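Prallora at Home: the gallery

Welcome, and thanks for stopping by. If you've been following along since February you'll know we've spent a good part of the year taking Prallora out of the workshop and into ordinary lounge rooms, the kind with blankets on the floor and a remote down the back of the couch. Prallora is a tidy-up service for the home, built on the Sturnitz arm and its two-fingered gripper, and you can rent it by the month or buy the whole kit outright. We meant to put up a gallery long ago, but there was always another visit to get to, and I do tend to rewrite captions until the kettle has boiled twice. So we're starting small, with one picture and a good deal of chat, and we'll add to it as we go.

First, a few words on what you get, as it's what most people write in to ask. The basic kit is the arm, the gripper with a set of spare fingertips, the charging dock and a wrist camera that lets the arm judge where a sleeve ends and a cushion begins (harder than it sounds, believe me!). The Stinder base is extra, and you'll want it if you'd like the arm to travel from room to room. The kit costs $2782 with the base and $1288 without, and delivery is included for anyone on our regular route. If you'd sooner try before you commit, a month's rental is $617, and we take that off the price if you decide to keep it.

Soft things are what Prallora was made for. Shirts, tea towels, socks, the jumper that has lived on the armrest all winter. Hard toys and dishes are a separate add-on, still in testing, and I'd ask you to be patient with us there. We favour slow, careful movements over quick ones, so please don't expect it to race you to the laundry.
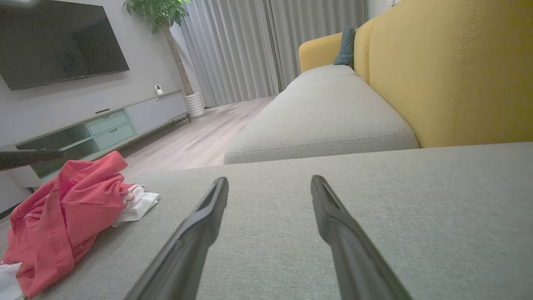 Clothes on the sofa, our most requested job by a long way. The gripper is over the grey seat, with the red garment and the white cloth beside it on the left. I'm very fond of those mustard cushions, too.

Nga Lã wrote to us after a month's rental: We've had it going most evenings and I've grown rather attached to it. Folded clothes are still my department, but having everything gathered up off the couch before I sit down is lovely. My one grumble is the dock, which takes up more room than I'd expected, and I'd want a longer cord before I bought one.

A longer cord is on its way, Nga, and it will fit the dock you've already used. Anyone who bought a kit before 2 August 2018 can have one at no charge; just send us your order number and the colour you'd like, grey or white.

Bookings for home visits are open through the contact page.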